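Speaker notes, Tekeswood evening talk: What we eat between meals

(Wait for the tea queue to settle. Say hello. Thank Zahira Subramaniam for the room and for lending me her laptop.)

Right, so when Zahira asked me to speak I said I'd do something on food and memory, and then I went home and realised I didn't want to talk about dinners at all. Everybody does dinners! Grandmother's kitchen, the big pot, the secret spice. I want to talk about snacks, the stuff you ate standing up, or on the bus, or in your bedroom when you'd been told not to.

Hands up if you had a hiding place for snacks as a child. (Pause. Pick on somebody in the front row, gently.) Mine was a boot. It was a wellington boot at the back of the hall cupboard and it worked for one whole winter until my dad tried to put it on.

I've been collecting these stories since last September. I put a card up in the library asking people to write down a snack they remembered and who they ate it with, and I thought I'd get a dozen back if I was lucky. I've got 328 of them now, in shoeboxes, and my sister has stopped coming into the spare room. 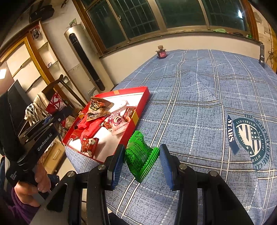
What surprised me was how little people wrote about taste. They wrote about sharing, or about not sharing. One woman remembered her brother licking every biscuit on the plate so they'd all be his. A man who grew up over a shop wrote two full sides about being allowed one thing from the counter on his birthday, and never once said what he picked. (I still want to know. If you're here tonight, come and find me.)

Then there's the noise. So many cards mention noise! Opening a packet in the cinema, opening a packet in church, trying to do it very slowly, which is so much worse. I'll do the slow opening now. (Crisps are in my coat pocket. Take as long as you can bear.)

Deepika Suvarna sent me my favourite, and she's said I can read it out. She shared a room with her 2 cousins one summer, and they had a rule that whoever woke first got the broken bits at the bottom of the tin. She started setting an alarm for five in the morning. (Read the rest from the yellow card. Don't rush the bit about the aunt.)

If I'm running late, skip the part about school tuck shops and go straight to swapping. Swapping is the good bit anyway. Ask what people would have traded for a chocolate bar when they were eight.

There are blank cards and pens by the door. Names are optional, spelling doesn't matter, and you can write on both sides. Then questions, and I'd like to be done by nine so we can stack the chairs.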